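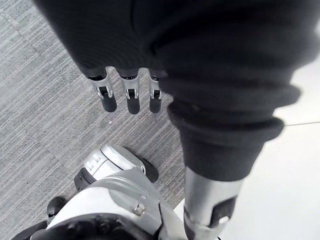
Fig. 1. Sleeve, ribbed cuff and rubber-tipped fingers, seen from the robot's own wrist camera.

Filed under: Course Materials > Planning & Purchasing

Unit 4 notes: What goes on the list besides the robot
Prepared by Yvonne Furnival, with corrections from Darren Fairclough

Last time we got as far as the quote itself, and I promised we would come back to everything that sits around it. I'm sorry we ran out of time, because this is my favorite part of the course and the part where your budgets usually come apart (mine did too, the first time, and I had Gemma Fothergill's spreadsheet to copy from!).

Start with Fig. 1 and think about it as a shopper would. Most people see one machine. A buyer should see a handful of separate lines, and the first is the cloth. A knit sleeve over an arm is a wear item just like a filter or a belt. It bunches where the arm bends, it picks up dirt, and at some point it has to come off and be washed, so you want at least one spare set on the shelf while the other is in the laundry. In our Skaltcombe worksheet a full set of covers is priced at $717. Please enter it as a yearly cost, and don't let it hide inside the purchase price.

Next, the fingertips. Rubber pads touch everything the robot touches, and they go long before the metal parts behind them do. The worksheet allows 12 pads per year at a total of $797, which Freya Whiteley thinks is stingy for any site that handles cardboard. She may well be right, so if your own site is a packing room, put in a second order and write a sentence telling me why.

Then there are the small hinges at the knuckles. Ask the seller whether you can buy a hinge and its pin alone, or only a whole finger, or only a whole hand. Get that answer in writing before you sign. Flindum and Zetarell, the two suppliers in our worksheet, answer it quite differently, and I would like you to find out how by reading their parts lists side by side, slowly, with a cup of something warm.

Floors are the line people forget. Look at the figure again and you will find gray carpet on one side and smooth white floor on the other. A walking robot that has to work over both should be tried over both, and the trial day belongs in your plan with a person's name next to it. If you need a threshold strip or a stretch of new flooring, that comes out of the building money at most sites, so talk to whoever holds it early on. Ashley Hartley left it until after delivery on the Pearce job and waited up to 2 months for an answer.

For next session
Read both parts lists.
Fill in the yearly cost column, covers and pads first.
Draft your question to the seller about finger repairs, in two or three plain sentences.
Bring a rough sketch of your floor with the surfaces marked. Pencil is fine.

Final budgets are due in December, and I'm happy to look over early drafts if you get them to me before the break.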